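A Second Pair of Hands for the Packing Table

Tutard rents small robot arms to shops that could never buy big ones. We spent a month with a pair.

By Pacita Dagdag

The arms came in two padded cases, with a power supply for each, a bag of clamps and a printed sheet that told us to clear the table before we opened anything else. It was good advice. A desktop arm looks small in the case and a lot bigger once it starts to swing its elbow.

Tutard is a rental service in Platville that puts low-cost robot arms into small businesses: gift shops, repair counters, stationery sellers, people who mail things from a back room. The customer pays by the month. For that money you get two arms, the software, called Zukton, and a technician who helps you set up your first job. When the month is over you renew or you pack the cases and send them back.

The company got in touch with this magazine in September and offered a loan. We said yes on the condition that we would pick the job ourselves. Our subscription desk mails a small welcome pack to new readers, with pens in it, and the person who fills the boxes had been asking for help for some time. Pens in boxes was the job.

Jomar Navarro did our setup. He has worked for Tutard for three years and has installed arms in a bike shop, two bakeries and a dental supply room. He started at 8:30 in the morning and the first pen went into a box a little before lunch. Most of that time went to the table. He moved it away from the window, checked it with a level, put a folded card under one leg, checked it again, and then spent a long while on the lamp.

"People want to start with the software," he said while he was doing this. "The software is fine. If the light changes in the afternoon, you will call me in the afternoon."

Teaching the arm is done by hand. There is no code to write. You move the arm through the job while Zukton records, then you do it again, and again, with the pens in slightly different spots each time. Tutard suggests 100 recordings for a simple pick and place job. We thought that was a sales figure and tried to stop early. With fewer recordings the arm reached for a pen well enough when the pen lay where it expected, and reached for bare wood when it didn't. We went back and finished the full set.

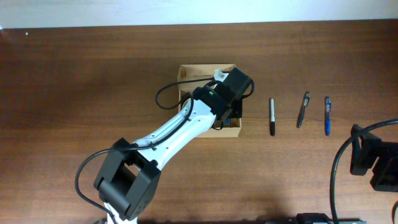 6 min read

The box matters more than we had thought. Our welcome packs use a shallow cardboard box, and with the gripper down inside it there is very little room left over. The low walls help, as the fingers can come in at an angle. Navarro asked whether we had any deeper boxes in stock, and when we showed him one he shook his head. A deep box needs a straight drop from above, and the arm's wrist is bulky enough that it starts to rub against the cardboard on the way in.

Laying out the pens was our own invention. We set them out side by side, pointing away from us, with a gap between each one and the next. A marker, a black ballpoint and a blue pen go in each pack. When the pens touch, the gripper tends to take hold of two and lift neither. The manual mentions this on its last page, in a section called "Spacing," and it should be on the first.

The three pens did not behave the same. The marker was the easiest, probably for its thicker barrel. The ballpoint was fine once we learned to lay it with the clip to one side. The blue one gave us the most trouble. Its barrel is translucent, and our guess is that the camera has a hard time telling where it ends and the table begins. Navarro suggested a sheet of white paper under it. We tried that and it did help, until the gripper picked up the paper.

Speed is the first thing visitors asked about. The arm is slow. A person who has filled a few hundred welcome packs can do one without looking. The arm takes 43 seconds for a full box when all goes well, and when a pick fails it backs off, waits and tries again, which adds to the total. Zukton lets you raise the speed in the settings. We did, for one morning, and then we put it back.

What you get in exchange is that somebody can do other work nearby. Our subscription desk answers mail at the next table and looks over when the arm stops. By the second week this had turned into a routine. Set out pens, press start, answer two letters, take the full box away, put an empty one down. The box has to go back in the same place every time, so we marked the corners on the table in pencil. Tutard sells a metal corner guide for this. Pencil works.

The cables are a weak point. They run along the outside of the arm, with some slack so that the joints can turn, and the slack hangs in loops. On a crowded table these loops find things to catch on. We had one stop caused by a cable that had hooked itself over the handle of a mug. After that we kept drinks off the table, as the printed sheet had told us to do in the first place. Tutard says a sleeve is on the way for customers who want one. We would want one.

Noise was less of a problem than expected. The motors whine when they lift and are quiet when they hold. You would not want one next to your bed, but in an office with a printer and a phone it fades after a day or so.

Zukton itself is plain and a little old-fashioned to look at. There is a list of jobs on the left and a big start button on the right. Recordings can be deleted one at a time, and you will need this, as one careless recording can teach the arm a careless habit. We had one where the person at the controls sneezed. The arm learned a small jerk at the top of the lift and kept it until we found the recording and took it out.

The software can't tell you which recording is the bad one. You play them back one after another until you see it. With 100 of them that is an afternoon gone. When I asked Tutard about this, I was told that a tool for sorting recordings is being tested with a few customers. No release month was given.

Support is the best part of the service. You call a number and someone who has handled the arms picks up. We called four times. Two of the calls were about light, as Navarro had said they would be. One was about a gripper that had stopped closing all the way, and it was fixed by tightening a screw while the technician waited on the line. The last was a billing question, and it took longer than the other three together.

We also talked to another customer. Żak is a stationery shop on the east side of Platville that fills sample boxes for schools. It has rented a pair of arms since spring. The shop uses one for loading boxes and keeps the other for setting out the next row of pens, which we never got to work well enough to leave alone. The manager told me it had taken them most of the summer. She would not go back to doing it by hand, she said, but she would not rent a third arm either. There isn't the table space.

That second arm deserves a word. Tutard rents them in pairs only. For jobs like folding a cloth or holding a bag open, two arms make sense. For pens in a box, ours spent most of the month parked at the side of the table. We asked if we could have one arm at half the price and were told that the company had looked at it and decided against it. Small shops with a single simple job will be paying for something they may not use.

Who should rent these? A business with one dull, light task that comes up every day, a table it can give over to that task, and a person close by who doesn't mind being interrupted. If your products change each week, the time spent on new recordings will eat whatever you save. If they are heavy, fragile or wet, look elsewhere. And anyone who needs the work done fast should hire a student for the afternoon.

Our subscription desk voted to keep the arms for one more month. The blue pen is being replaced with one that has a solid barrel.

Tutard rentals are by the month and come as a pair, with one setup visit and phone support included. Extra setup visits, the corner guide and spare gripper fingers are charged separately. Delivery is free inside Platville.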